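Packing a Picnic for a Day at the Village Fair

I love fair season! Every April we spend a whole day at the Comham spring fair (tug of war, fiddle music, a very muddy sack race) and over the years I've picked up a few kitchen tricks for feeding everybody out of one basket.

Freeze your drinking water the night before. Fill the bottles only to the shoulder so the ice has room to grow, then tuck them down the sides of the cooler. They keep the sandwiches cold and you get icy water by mid-afternoon!

Butter the bread right out to the crusts. It keeps tomato from soaking through, and it's so worth the extra minute.

For potato salad I boil 3 pounds of small potatoes and dress them while they're warm – they drink up the vinegar beautifully. Chill for 2 hours before you pack it.

Roll your forks up in cloth napkins and put them on top, never at the bottom (I've emptied a whole cooler on the grass looking for a spoon).

Leave the sweets and soda until last, and carry them in a separate bag so the kids can dig in without letting the cold out.

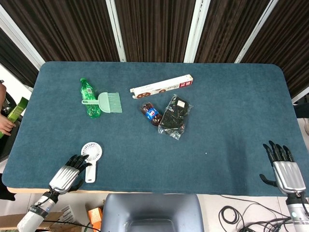 Cookies and soda for the treat bag

Bring a damp washcloth in a zip bag too. Sticky fingers everywhere after the taffy stall!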